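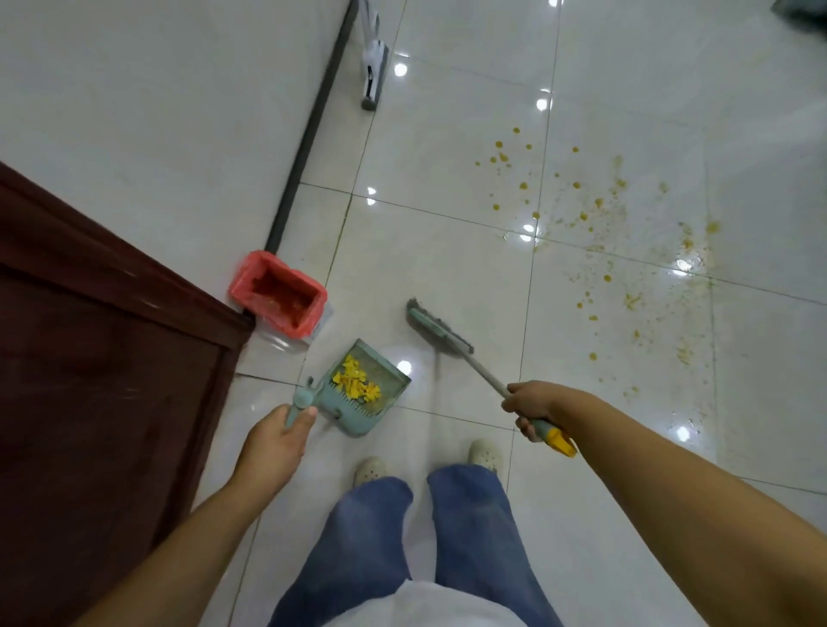
The Stirby floor-standing mixer must be placed on a hard, level floor that can carry its full weight, and it must not be moved again until the four feet have been set. Choose the position before the crate is opened. The floor under and behind the machine is to be clear of flour, packing material and food scraps before the mixer is rolled into place. A long-handled floor brush and a dustpan with a comb edge, as shown, are suitable for this work, and the comb edge may be used to clear the bristles between passes. Do not hose the floor. Water that enters the base plate is not covered by the Fullaver warranty.

Reading time: 3 minutes

4.1 Placing the mixer

1. Confirm that the number on the rating plate, at the rear of the column, matches the number on the delivery note. If the two do not match, stop and contact the Drendgate service office.

2. Cut the straps and lift off the crate lid. Keep the lid and the side panels until the first month of use has passed.

3. Remove the two red transport bolts from the base. The bolts are needed again if the mixer is returned or relocated, and should be stored in the bag supplied with kit 1348.

4. With a second person, roll the mixer to its position. Leave a gap of around 41 inches in front of the bowl so that the bowl cart can be turned.

5. Lower each foot by hand until it touches the floor. Place a spirit level across the bowl arms and adjust the front feet first.

6. Tighten the lock nuts with the flat wrench. Check the level once more after tightening.

CAUTION: Do not lift the mixer by the bowl arms or by the guard. Either part may bend, and a bent guard will prevent the machine from starting.

4.2 Connecting the power supply

1. Turn the main switch to OFF and press the red stop button.

2. Have a qualified electrician connect the cord to a grounded supply. Extension cords are not permitted. 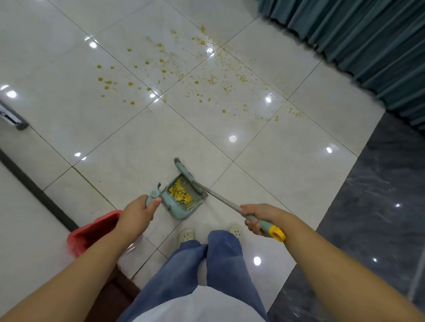 3. Release the stop button by turning it to the right. The green lamp on the control panel should come on. If it does not, check the supply before opening any cover.

4. Close the guard, select speed 1, and press START with no bowl and no tool fitted. The shaft should turn in the direction of the arrow on the housing.

5. If the shaft turns the other way, switch off at once. Two of the supply wires have been reversed and must be changed by the electrician.

Note: A faint smell of oil is normal during the first hour of running. Smoke is not normal. Switch off and disconnect the supply if smoke is seen.

4.3 Recording the installation

Complete form 2218 on the day the mixer is first run. The form is to be signed by the person who set the feet and by the electrician, and one copy remains with the machine. Mixers fitted with the Wieczorek dough hook must have the hook number entered in box 3.

Completed forms should be sent to Dariusz Mazurek, Installation Records, at the Drendgate office. Mixers delivered in December may be registered until the end of January. For fitting the bowl and tools, continue to Section 5.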